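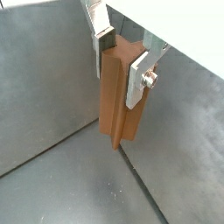

Give me the boring state machine

I've been writing robot control code for eight years now, and I'm going to say something that gets me funny looks at lunch: I think most of us reach for learning too early. I like learned policies! I have one training on the machine under my desk as I type this. But the last few inches of an insertion task are a bad place to start with one, and I keep watching smart people do it anyway.

Take the shape sorter we use on the Coma project. You pick up a block, find the hole with the same outline, line the two up and push. A toddler's toy, right? The star is the one I lose sleep over, because the perception side can be nearly perfect and you still have that ugly moment when the block is over the board, close to the hole and not lined up with it. Your pose estimate came from before the grasp, and the block may have shifted in the fingers when they closed. So now what does the software do?

Our first answer was to let a network figure it out from the wrist camera. It worked okay, then it didn't, and when it didn't we had nothing to look at except a pile of numbers and each other's faces. My colleague Hakim Entili got fed up and wrote a spiral search over a weekend (36 lines, most of them comments). Lower until you feel contact, back off a hair, move along the spiral, try again. If you run out of spiral, lift up and look again with the camera. I was a bit snooty about it, I'll admit. Then I spent a morning reading its logs and I could follow every single decision it made.
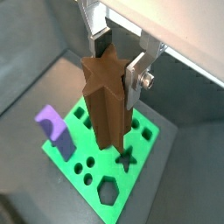

What I want from tooling

That's my real gripe, I guess. The logs. We have planners that can dodge anything you put in front of them, and then the debugging tool is a terminal window and a prayer. I want to scrub back through a run and see the camera view, the estimated pose and the force reading on one timeline. We built a scrappy version of this called Dendden, and it has changed how I work more than any model I've trained. When I can see that the pose estimate jumped right as the gripper's shadow crossed the board, I stop blaming the controller.

I also want the world model to remember what's already in the board. A filled hole looks nothing like an open one, and a tall block standing in it can hide its neighbors from whichever camera you picked.

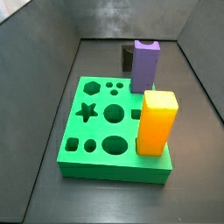
People tell me a big enough network will learn all of that by itself, and maybe so. Show me 1,000 runs and a way to find out why the bad ones went bad, and I'll happily switch sides. Until then I'd put the learned part where it earns its keep, which for us is finding the blocks and guessing a grasp, and leave the pushing to something I can read over coffee. Hakim wants to add a little wiggle to the search next, just a few degrees each way around the vertical axis. I think he's right, and I've already cleared a column for it in Dendden.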